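How Does Pilby Get Ready for Work?

Meet Pilby, a robot arm at the Mirach workshop! Pilby picks things up with a gripper, a kind of hand with 2 fingers. Before Pilby can grab anything, people have to set it up, and that's a really fun job.

First they teach the gripper what "open" and "closed" mean. The fingers spread as wide as they can go, and the computer remembers that spot. Then they squeeze together, and it remembers that one too!
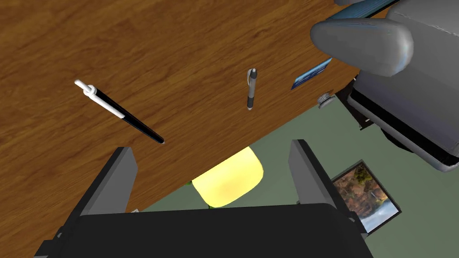 Next comes practice. Pilby tries up to 500 grabs in a pretend world inside the computer, where dropping a pen doesn't break anything. If a finger stops in the wrong place, people fix the numbers and Pilby tries again.

Robots need looking after, too! Every December, Pilby's joints get cleaned and 19 screws are checked for wobbles. A loose screw can make the whole arm shake, so each one gets a good, careful turn.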